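4.3 开放日现场演示

前两节的结果均在封闭条件下取得,操作者可以随时重置工位。为考察同一套策略在有旁观者、节奏不由操作者控制时的表现,我们在2月的Fosenden开放日上安排了双臂取杯与持瓶倒水演示。演示由Kekora实验组承担,共进行6场,每场时限300秒,超时即中止并记为未完成。参观者站在距台面2米的地面标线之外,可以提问,不接触设备。

工位沿用4.1节的布置:白色台面,后方为浅灰色墙面,两台机械臂相对安装于台面左右两侧,各带一个平行夹爪和一个腕部相机。左臂负责纸杯,右臂负责水瓶。台面外侧另设固定相机,用于事后复核,其图像不进入策略输入。控制程序运行在Wenix工控机上,双臂共用一个时钟,动作块的长度与封闭测试时一致。现场没有对模型做任何再训练,所用权重由3000条遥操作轨迹训练得到,轨迹的采集流程见3.2节。

每场开始前,由操作者将瓶盖取下,把瓶和杯放入各自的初始区域。初始区域没有在台面上做标记,放置误差由操作者目测控制,因此各场的初始位姿比封闭测试更分散。右臂从张开状态起步,先由腕部图像确定瓶身的横向偏差,再沿台面方向接近。瓶身透明,轮廓在白色背景上对比度低,标签成为腕部视角下最稳定的特征。 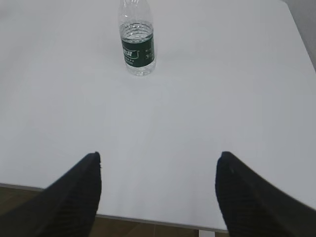 在瓶身透明、台面又是白色的情况下,策略依靠什么判断夹取高度?
夹取高度主要由标签下缘与台面的相对位置决定,水面和瓶壁的反光在训练时经过亮度扰动,对输出的影响较小;遮住标签后,接近阶段的高度偏差明显增大,相应的对照实验见5.2节。

夹取高度之所以需要单独讨论,与倾倒动作有关。夹点过高时,夹爪在倾倒过程中容易与杯沿干涉;夹点过低时,瓶的重心高于夹持面,腕部转动后瓶身会绕指面滑转。训练轨迹中的夹点集中在瓶身下部,策略在现场基本保持了这一分布。开放日使用的水瓶壁薄,夹紧力沿用封闭测试的设定值,没有针对瓶型重新标定。

左臂的困难在于纸杯刚度低。夹爪闭合后杯口由圆形变为扁圆形,开口在一个方向上变窄,倾倒时允许的横向误差随之减小。我们曾尝试降低夹紧力,结果是杯在抬升时下滑,杯底先于杯沿接触夹指。最终采用的办法是限制闭合行程:当指间距到达阈值后停止闭合,由杯壁的弹性提供夹持力。这一阈值由操作者在遥操作阶段反复试夹得到,未做优化。

杯的姿态同样会影响接水。左臂在抬升段允许杯轴偏离竖直方向,以便杯口朝向瓶口一侧;进入接水段后,偏离角应当收敛。封闭测试中,偏离角的收敛通常在右臂到达倾倒位之前完成。开放日上有若干次左臂动作滞后,右臂已到位而杯仍处于倾斜状态,此时安全监控令右臂保持不动,等待左臂。

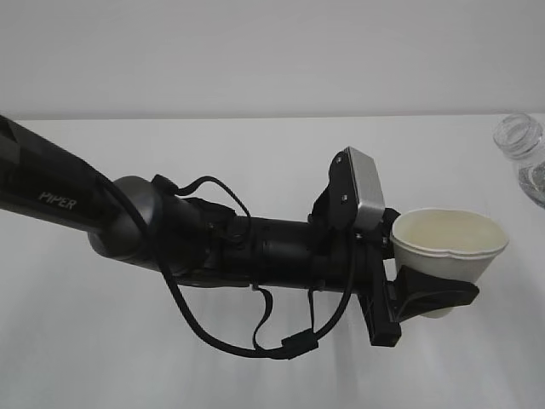
图4 左侧机械臂夹持纸杯,杯口朝右上方倾斜;右上方为敞口透明瓶

等待逻辑没有写入策略网络,由外部状态机实现。状态机读取双臂的关节角和夹爪开度,推算杯口与瓶口的相对位置,只在两者之间的水平距离小于设定值时放行倾倒动作。这样做的代价是演示中出现停顿。参观者常把停顿理解为故障,讲解人员需要在现场说明。我们记录了每次停顿的触发条件,用于区分由左臂滞后引起的停顿和由相机丢帧引起的停顿,两者在动作曲线上形态不同:前者左臂速度连续,后者双臂同时归零。

倾倒过程采用固定的腕部转角上限。由于瓶内液面高度随场次下降,同样的转角对应的流量并不相同。策略输入不包含液面高度,杯中液位也没有传感器测量,终止条件仅由时间和腕部图像给出。现场观察到的主要偏差是后几场出水偏迟,操作者未加干预。若以杯中液位作为任务完成的判据,需要增加称重或侧视液位估计,这超出了本文的范围。 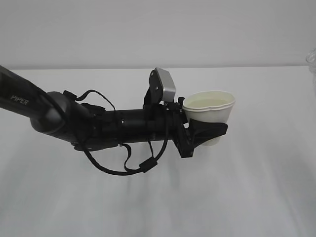 线缆布置是封闭测试中没有暴露的问题。为便于更换腕部相机,左右两臂的线缆均留有余量,在臂下方形成弧形下垂。机械臂在台面上方平移时,下垂部分与台面之间保留足够间隙;当左臂降低至杯底高度时,间隙缩小,线缆有可能先于夹指触及台面上的物体。演示前的检查清单据此增加了一项:在最低工作位姿下确认线缆与杯、瓶初始区域没有重叠。该检查由操作者手动移动机械臂完成,放在上电自检之后。

环境照明方面,展厅采用漫射顶光,台面上仅有柔和阴影。我们原先担心参观者走动会在台面上投下移动的影子,因此在训练中加入了局部亮度扰动。现场的2米间隔使这一影响基本消失,该扰动的实际作用无法由本次演示验证。

对失败情形的处理遵循Ó Ceallaigh规程,即任何一臂夹取失败后,双臂先各自退回,再由操作者决定是否重新放置物体。规程不允许策略在杯、瓶之一处于未知位姿时自行重试。这一限制降低了完成率,但使旁观者在场时的动作范围可以预先给定。退回动作本身采用插值轨迹,不调用策略网络。退回期间夹持着瓶的一侧保持瓶身竖直,速度减半,另一侧可按正常速度撤离。

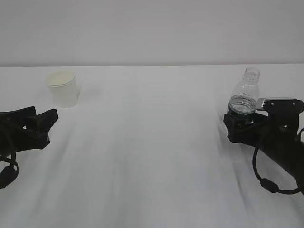
双臂的先后次序也在演示中做过调整。前几场采用左臂先行,即杯抬起并稳定后,右臂再开始接近水瓶。其后改为右臂先行,左臂在瓶被夹住后才接近纸杯。后一种次序下,纸杯处于受压状态的时间较短,杯壁回弹更完整,不过右臂需要在空中保持持瓶姿态,关节温升略高。两种次序使用同一组权重,切换仅通过状态机完成。由于场次有限,我们不对两种次序的完成率做统计比较,只在附录中给出逐场记录。

参观者的提问集中在两个方面:策略能否处理未见过的瓶型,以及遥操作数据由谁采集。关于前者,本次演示始终使用同一瓶型,未做替换;在封闭测试中更换标签颜色后,接近阶段仍可完成,更换瓶身直径后夹取位置出现系统性偏移。关于后者,全部轨迹由Kekora实验组内部人员采集,操作者之间的动作习惯存在差异,主要体现在倾倒前的停留时间上。4.4节对这一差异做单独分析,并给出按操作者划分的训练结果。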